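4.2 Letter writing and contact after release

Raghda Semaan and Fadi Karam
July

The second part of the study looks at people who wrote to prisoners in the Dratthorpe area and kept writing after the person came out. We sent a short survey to 200 addresses on the Pamis mailing list and got 55 back. We then held longer talks with 20 of those who answered, most of them by phone in the evening.

Most writers had started after a public event outside the jail. They had gone once, heard people shouting back through the windows, and wanted some way to stay in touch. Few had any plan for what would happen at release. One woman said she had been writing for three years before she learned that her letters were being held for weeks in the mail room — she had taken the silence as a sign that she should stop.

Phone costs came up in nearly every talk. Several writers paid for calls out of their own pockets and did not tell the group. Others set a monthly limit and felt bad about it. Awad's earlier work on court support found the same pattern, and we follow him in treating this money as part of the work of the group, even where it never shows up in the books.

Housing was the other main concern. Writers were asked for a couch, a spare room, or a name on a lease, often with a few days' notice. Those who said yes spoke mostly about small practical matters such as keys, storage and who slept where.
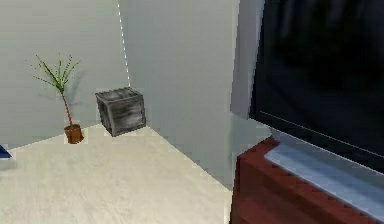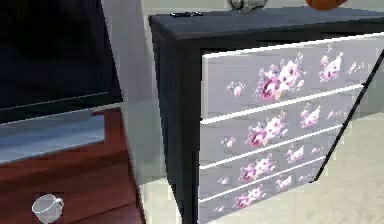 Figure 3. Two computer-rendered indoor views.

Those who said no tended to drop out of contact within a few months. We do not think the refusal itself explains this. In the talks, people described being embarrassed and not knowing how to write the next letter. Kozłowski and Egger report something close to this among families, although their sample was drawn from a single prison and ours was not.

Two groups, Hideo and Dimitriou, had written rules on housing requests. Their members could pass a request to a shared contact and go on writing as before. Section 4.3 compares these rules and the way they were applied.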